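Section 4. Preparing the Screening Room for a Feature Presentation

This section applies to the Gristia playback server and the Tullon digital projector as installed in the small and large auditoriums. It is intended for duty projectionists and for front-of-house staff who have completed the introductory session with Minttu Suominen. Staff who have not completed that session may assist but may not operate the projector alone.

Section 3 (Receiving and Ingesting a Film) must be completed before any step below is attempted. A film that has been ingested but not verified will appear in the title list in gray and cannot be scheduled.

4.1 Before Powering On

1. Check that the port window is clean on both sides. Use only the dry lint-free cloths kept in the booth drawer. Do not spray any liquid on the glass or near the lens.

2. Confirm that the exhaust fan is running. The switch is to the left of the booth door and must remain on whenever the projector is on.

3. Confirm that the screen masking is fully open. The masking motor will not respond to the server until it has been opened once by hand from the wall panel.

CAUTION: Do not look into the lens from any distance while the projector is powered, even when the dowser is closed.

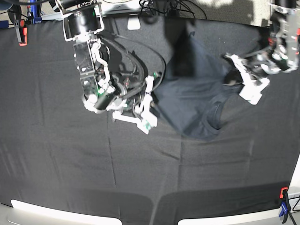
4. Turn on the audio processor first, then the server, then the projector. Wait for the ready tone after each unit. If the units are started in a different order, the server may report that no sound device is present, and all three will have to be shut down and restarted.

4.2 Loading the Title

1. On the Gristia home screen, select Titles. Features, trailers, and house announcements are listed separately.

2. Select the feature. Check the version line beneath the title for language, subtitles, and picture shape. Action and adventure titles are often supplied in more than one version, and the names may differ by a single letter.

3. Select Check Key. The screen shows the first and last time at which the film may be played. If the last time falls before the end of the final show, notify the programming office at once. The distributor must issue a new key, and this cannot be done from the booth.

Note: Keys are tied to the individual server. A film moved from one auditorium to the other requires its own key, including when the original key is still valid.

4.3 Building the Show

1. Select New Show and enter the name in the form used on the printed schedule.

2. Add items in this order: house announcement, advertising reel, trailers, ratings card, feature. Trailers must be suitable for the audience of the feature. When in doubt, use the approved list kept by Svenja Hollenstein in the programming office.

3. Insert the lighting cues. House lights go to 60 percent at the start of the trailers and to zero at the ratings card. They return at the start of the end credits unless the schedule carries the mark HOLD -- in that case, place the cue after the last frame of the feature.

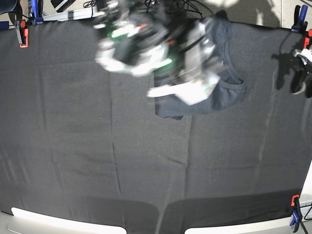
4. Set the picture format for each item. Trailers are frequently supplied in a different shape from the feature, and the masking will move between them only if a format cue is present.

5. Save the show. An unsaved show is lost when the screen locks.

4.4 Setting the Sound Level

1. Play the loudest passage of the feature for at least 2 minutes with the auditorium doors closed.

2. Stand in the center of the back row, then at the end of the front row. Dialogue should be clear in both positions without strain.

3. Adjust the main fader in small steps. Do not alter the surround or subwoofer trims, which were set at installation and are protected by a seal.

4. Write the final fader value on the show card. The next operator will use this value and will not repeat the test.

CAUTION: An empty room sounds louder than a full one. Do not lower the level solely on the basis of a test without an audience. 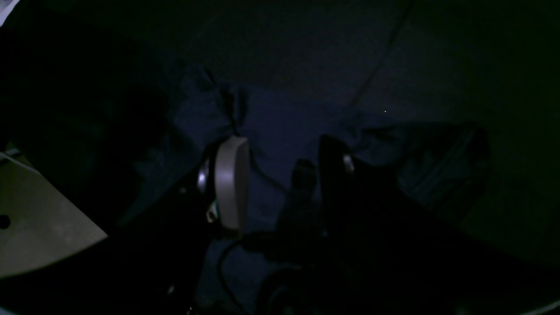
4.5 Starting the Show

1. Wait for clearance from the front-of-house lead. Do not start on the clock alone.

2. Select the saved show and press Play. The dowser opens automatically.

3. Remain in the booth until the feature has begun. Check focus, picture shape, and sound before leaving.

4. If the picture fails, press Pause, raise the house lights from the wall panel, and inform the front-of-house lead. Do not restart the projector while the fault message is still displayed. Copy the message into the booth log first, including any number shown.

For shutdown and lamp cooling, see Section 5.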